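Log In Subscribe Newsletters
Markets - Dividends
By Chathurika Jayawardena - Wednesday, April 13, 2022

Prullari Raised Its Dividend Again. The Cash Flow Is Another Story.

Shares of storage and shelving maker Prullari rose 7% the morning after the company lifted its quarterly payout to 37 cents. By the close, most of that gain was gone.

The raise was expected. Management had hinted at it in October, when it finished paying down the loan it took out to buy the Parkham plant.
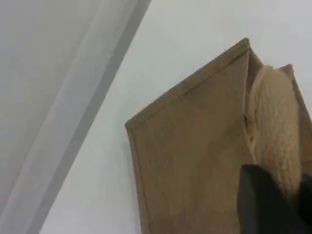

Can Prullari afford the higher dividend?

For this year, probably. The company brought in $138 million in free cash flow last year and paid out a little over half of it. The trouble is that steel and freight costs are still climbing, and its two largest retail customers have been slow to accept higher prices.

Bayu Hutapea, who covers the stock at Weerasinghe, cut his rating to hold last week. "I like the business," he told me. "I don't like paying this much for it when margins are going the wrong way."

Inventory is the other thing to watch. It stood at $484 million at year-end, well up from the year before - and a good part of it is sitting in the Feltcombe warehouse.
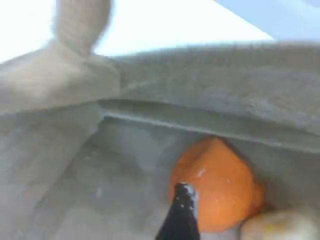 Some of that was on purpose. Prullari ordered early to get ahead of shipping delays, and if demand holds up it will sell through at decent prices. If it doesn't, expect markdowns by fall.

Income investors who already own the stock can keep collecting the checks. I would wait for the next quarterly report before buying more.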